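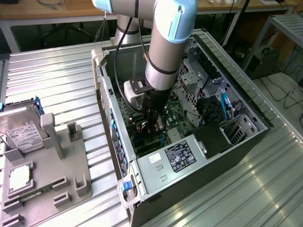
Ghazal Rashti laughs when I ask how many symbols Gemon, the keyboard app she looks after, has added this time. "Only 40," she says, "but I love every one of them."

The teapot was redrawn in July after a good many letters — people do mind about spouts! 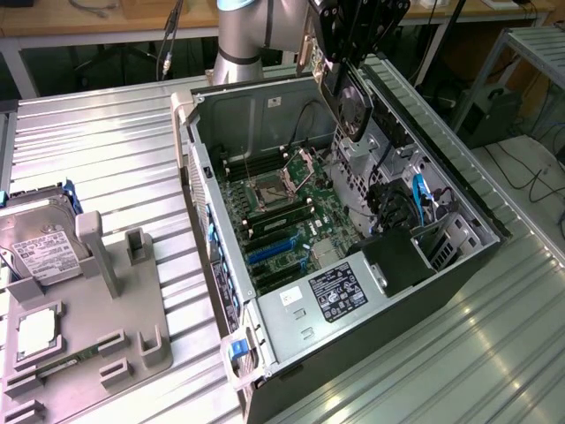
A cooling fan held over the motherboard.

She is just as fond of the quieter changes, and search now copes with six languages.
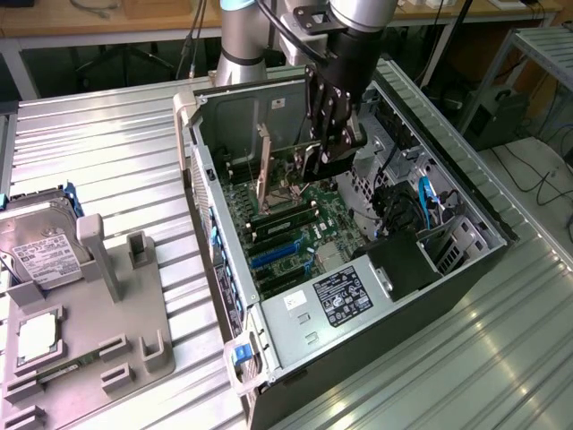 The old computer symbol is next. "It's still a beige box," she says, rather tenderly. A dark tower with pale handles and a bright blue latch would suit her nicely.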